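From: Idris Gronow
To: Eynon Allotments list
Date: Sat 3 February
Subject: Re: [eynon-plots] Seed swap, and what to do with all the beans

Morning all,

Sorry for the slow answer, I've had a cold and the laptop has been upstairs.

> Can anyone remember how we laid things out at the Cerkport swap?
> I've had offers from 2 people with more runner beans than sense,
> and I don't want it to end up like July with everything in one
> heap and half the packets split. Also is it worth asking for
> money this time or do we just keep it free?

I was at Cerkport and I'd say the layout was the best bit of the day! They had one long run of tables down the side wall, veg first, then herbs, then flowers, and you came in at one end and went out at the other. No going back against the flow (well, I did, for the leeks, and got told off). The beans and peas had a table to themselves, which I think we should copy because they take up so much more room than anything else.

On packets, please can everybody use proper envelopes this year and write the variety and the year on the front before they lick it shut. I brought home something marked "nice squash" last time and it was a marrow. A perfectly good marrow, but I'd given it the spot by the compost and it ate the path. Small brown wage envelopes are ideal, and the post office in Wurnness still had them when I looked, 1,000 to a box, so if a few of us split a box we'd be sorted until we're all past digging.

For the signs I'd go with baskets or trays and a bit of paper in front of each, in big thick pen. Cheap, and you can read it without your glasses.

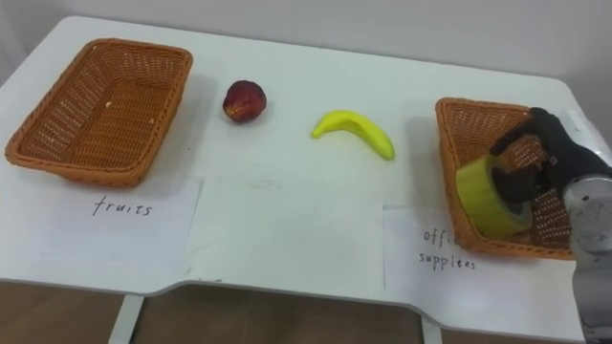
Basket with its "fruits" label laid in front

I'd stand ours up if we can, folded like a tent, as the hall door gets left open and there's always a draught along that side. A couple of us have got baskets we can lend, mine are a bit chewed at the handles but they hold things.

As for money, keep it free, I say. A pot by the tea urn does better than a charge on the door. Trelar started charging and they had the same faces but far more grumbling. If people want to bring jam or cake to sell that's another matter, and I would personally buy the cake.

Two other things while I'm here. Has anybody had luck with early broad beans under fleece on the lower plots? Mine came up lovely in the autumn and now they look as if somebody has sat on them. I can't decide whether to pinch them out or leave well alone and sow some more in pots. And the tap by the bottom gate is dripping again, I've tied a rag round it but it wants a new washer, so if you've got the right spanner please bring it down with you.

I can do the tables on the morning of the swap if someone else will do the tea.

Cheers,
Idris
(plot by the bottom gate, the one with the blue water butt)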